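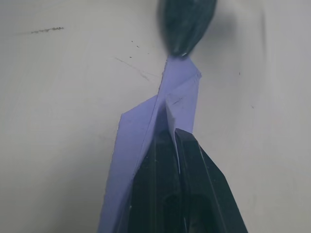 A museum or school that wants a robot must plan its budget first. A budget is a list of what will be bought and how much money there is to spend. At the Stulard Learning Center, the robot plan began with the job to be done: folding paper. Paper creases easily, so the center looked closely at grippers, the parts a robot uses as fingers. Two black grippers can hold one piece of lavender paper between them, and each one has its own line in the budget.

The arms come next. Folding calls for two, and each arm needs cables and a steady table. Small items count too. The Stulard plan sets aside money for 600 sheets of paper — enough for 84 days of practice — and for spare gripper fingers.

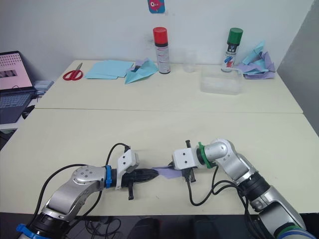 Two robot arms hold a piece of lavender paper above a table.

Planners also leave time for delivery and for training the staff. The center compared offers from 3 suppliers and will place its order in November.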